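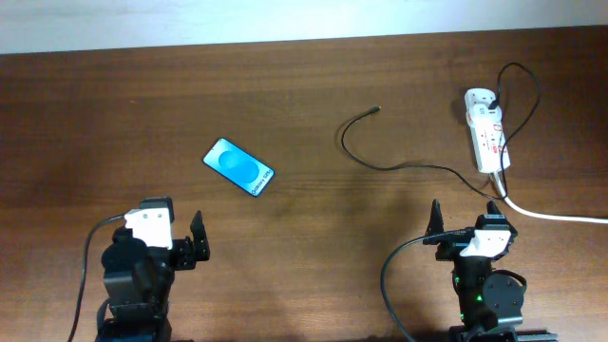
*Station 2, charging task: phone, loose cable, power strip and both arms.*

# Cable Snag at Station 2 – Photo Page

This page supports the July incident notice for the Pletden bench at the Colombo laboratory. It is intended for staff who operate the two-arm stations and for those who approve tasks before they are released to the evening schedule.

## What was reported

The charging task asks the arms to pick up the free end of a cable and bring it to a phone lying on the table. During run 1544, the right arm closed its gripper and began its return move with a loop of cable caught behind one finger. The arm continued to pull until the operator pressed the stop button. No one was injured, and the phone was not damaged. The wall socket cover was found loose and has been replaced.

The controller, which runs Clatix software, did not raise a fault. Its load limit had been set for an earlier task with heavier parts and had not been lowered. The log shows 20 seconds between the first rise in motor load and the manual stop.

## Points to note in the photograph

**Cable near the right gripper.** One of the thin black cables loops up from the power strip and comes back down its right side, passing close behind the right arm's gripper. Task reviewers should treat any cable in this position as an obstacle.

**Power strip within the work area.** The strip lies on the tabletop, with its white cord running off to the right just above the upper right side of the arm. The station checklist covered the phone and the charging cable but made no mention of the strip or its cord.

**Indicator light.** A small green light is on at one of the servo modules of the right arm. Operators are reminded that a green light shows that the module has power – it does not show that the path is clear.

## Interim measures

- Power strips are to be mounted under the table or behind its back edge before any run begins.
- Spare cable is to be tied back, leaving only the length needed for the task.
- The load limit is to be checked at each change of task and entered in the station log.
- After every 10 runs, the operator is to pause the station and inspect the cables.
- Station 2 may return to the evening schedule after 500 supervised runs without a snag.

Zirkisar, which services the arms, has been asked to confirm the correct limit for light cable work. Until its reply is received, the charging task may be run only with an operator seated at the station.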